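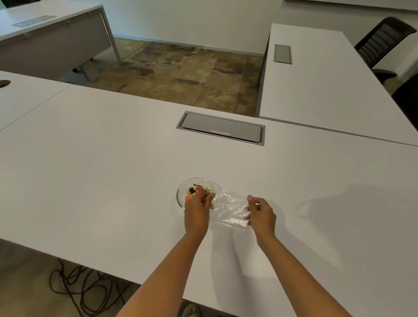 Figure 2. Wrapped candies in a small glass bowl on a shared desk, with a plastic wrapper lying beside it.

3.2 Placement of the bowls

The second part of the study looked at where people put food that is meant to be shared. At the Ridgeway office the desks are pushed together, and most of the tops have a cable hatch set into them. We asked staff to fill a bowl with wrapped candy and leave it wherever they thought others would take from it. They were given no other instructions. Each bowl started the day with 60 candies in mixed colors.

Most people chose a spot within arm's reach of their own chair. A bowl near the hatch, as in Figure 2, was a common choice. When we asked why, several said they wanted to keep the front of the desk clear for a laptop. Two said they had not thought about it at all.

Packaging was a separate problem. Candy came to the office in clear plastic bags, and empty ones were often left next to the bowl for the rest of the day. Pennington and Katiyar coded these as "left packaging" and kept them apart from the small twist wrappers, which mostly went into the trash. At Sorness, where the desks are smaller, left packaging was less common.

We did not record which colors were taken first. Ekpo had suggested this in the pilot, but the bags were not evenly mixed and the results would have been hard to read. Refills were logged by hand on a sheet kept at the end of each row.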